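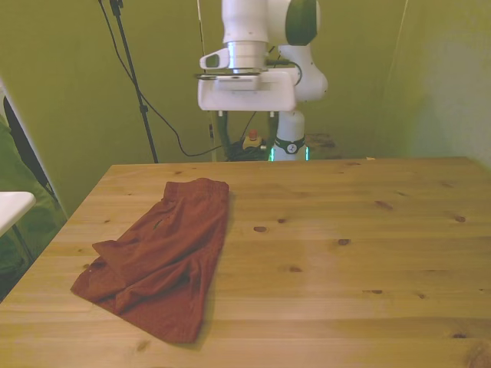 Night market makes room for 18 new food carts

Monday, January 19, 2026

Great news for anyone who plans their week around dumplings – the Prinodham Night Market is growing! Organisers have confirmed 18 new cart spots for the coming season, which brings the total to 78 and makes it the biggest line-up the market has ever had.

The new spots run along the river side of the old rail yard, where the gravel has been levelled and power has been put in. Each one gets its own outlet, so there should be far less generator noise this year. Anyone who has tried to order a coffee beside the old back row will be very happy to hear it.

Applications came in from 117 vendors, and the first names on the list look delicious. Gumby is bringing its wood-fired flatbreads over from the Saturday market (try the one with pumpkin and chili if it's on). Lévesque, a tiny crêpe cart painted the colour of butter, will be set up near the main gate with both sweet and savoury fillings. Asasard is back too, with the grilled skewers that sold out most nights last season and a bigger grill to keep up with the line.

Cart sizes are a little more flexible this time. Trailers are welcome in the end spots, and smaller push carts can share a spot if both owners agree. The fee for a single spot is $255 a month, with power and garbage pickup included. All carts still need a current health permit and a fire extinguisher on board before they can open.

There is plenty for the rest of us as well. The picnic area is getting more tables and a long covered section for rainy evenings, and the bike racks are moving closer to the entrance. Dogs on a leash are still fine on the grass but not between the carts.

The market runs until the end of September. A waiting list is open for vendors who missed out, and forms can be picked up at the market office on weekday mornings.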